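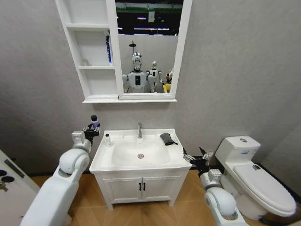 ## Why did you stop the bathroom runs?

Because the left gripper let go of a bottle when it shouldn't have! I run the bathroom tidying tests on our two-armed robot at Sirkenau, and in February it started opening its fingers partway through a carry. The bottle went into the basin, bounced once and rolled to the drain. No damage, but I hit stop anyway and pulled the logs.

## How often did it happen?

In 152 carries I got 10 drops, all on the left side. The right arm never did it, which made me suspect the left wrist pretty early on (and then I wasted two evenings on the software anyway, oh well).

## So what was wrong?

A cable in the left wrist. When the wrist turned far enough to keep a bottle upright over the vanity, the cable pulled tight and the gripper lost its signal for a moment. Our gripper settings said "open on lost signal" - so it opened. I'd picked that setting myself, back when I was more worried about pinched fingers than about shampoo.

## Isn't opening the safer choice?

For fingers, yes! For a glass bottle above a hard basin, not so much. We now hold the last position at low force, and there's a release button outside the arms' reach. If you work close to your robot, please do your own risk check before you copy me.

## Can I keep using mine if it only drops things now and then?

I wouldn't. Ours went from one drop in a whole session to 3 in the same hour, and I kept telling myself the bottle was slippery. Stop, cut power to the arms, and look at the cable.

## How do I check the cable?

1. Power down and support the arm so it can't sag.
2. Turn the wrist slowly by hand to both ends of its travel. Don't force it.
3. Watch the cable where it leaves the clamp. It should keep a bit of slack the whole way.
4. Look for flattened or shiny spots on the jacket.

Mine had a shiny spot almost 2 inches long.

## Did you get the part from Litico?

Nope, they were out. I ordered from Van den Broek and it fit fine, but I had to move the clamp down a little to get the slack I wanted.

## Is it fixed now?

I've had no drops since the swap, and the crew over at Golosley made the same change on theirs. I'm still sticking to plastic bottles for the time being. Glass can wait until I've checked the clamp again.

Last updated Aug 28, 2026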